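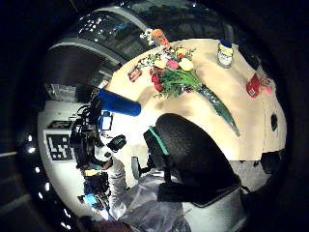 The bouquet on the round table, with the glass jar and the red box keeping it company on the right.

Flower Table: a small gallery from the Muro project

Welcome, and thanks for stopping by! We've had a few kind notes asking what we get up to in the lab all day, so Manon Morin and I thought we'd put up a page with a picture and a bit of chat, for friends and family and anybody else who has wandered over from the main project site. The longer write-up has all the tables and graphs in it, and you're very welcome to that too, but it does go on a bit (I wrote most of it, so I'm allowed to say so).

Muro is our study of how a robot might learn to pick up awkward, delicate things from watching people do it first. We don't steer the robot around by remote control. A person takes a hand-held gripper with a wide-angle camera on it, walks up to the table and does the job the way they'd do it at home, and the recording becomes the lesson. The very wide lens was Floor Bosman's choice, and it took the rest of us a while to come around to her way of thinking. Everything bends, the ceiling ends up arching over the table like the roof of a tunnel, and you can feel a little seasick going through a long batch. But the lens takes in such a lot of the room at once, and the learning program seems to make good use of all that extra background when it works out where the hand has got to.

A few words about the flowers

Cut flowers are a lovely problem. The heads are soft and the leaves spring back, and the wrapping is shiny, so it catches the light differently from every side. Red roses, pink and yellow blooms and those little white sprays all ask for a gentle touch, and we wanted the gripper to learn to go for the stems, down where the wrapping narrows to a cone. Jeptoo Kinyua, who grew up helping in her aunt's flower shop, was horrified by how I held a bunch and gave the whole group a lesson before we recorded anything. Her demonstrations are still the best we have, and I've stopped being sore about it.

We gathered 427 demonstrations for the flower task, with 28 people taking a turn. Some were old hands and some had never held the gripper before. We kept the other objects out on the table as well, jars and boxes and so on, and moved them about between turns, so the program couldn't simply learn that the only thing on a table must be the thing to lift.

What we found

The short version is that variety counted for more than we'd expected. When we trained on demonstrations from only 10 people, the robot did nicely with a bouquet lying the way those people had liked to lay it, and got muddled when we turned it end for end. Training on the same number of recordings drawn from the whole group gave us a steadier grasp, and it went for the stems far more often. Sânziana Marinescu ran that comparison twice over, bless her, as I was sure there'd been a mix-up in the folders. There hadn't.

It still has trouble when the wrapping catches a strong reflection, and we'd like to try some different colours and finishes of paper before we make any bigger claims. That work should begin in April.

If you'd like the longer report, or you have a favourite sort of flower you think would give us grief, please do write to the Muro group. Manon reads everything that comes in.

Anel Engelbrecht, for the Muro group
Page put up February 6, 2018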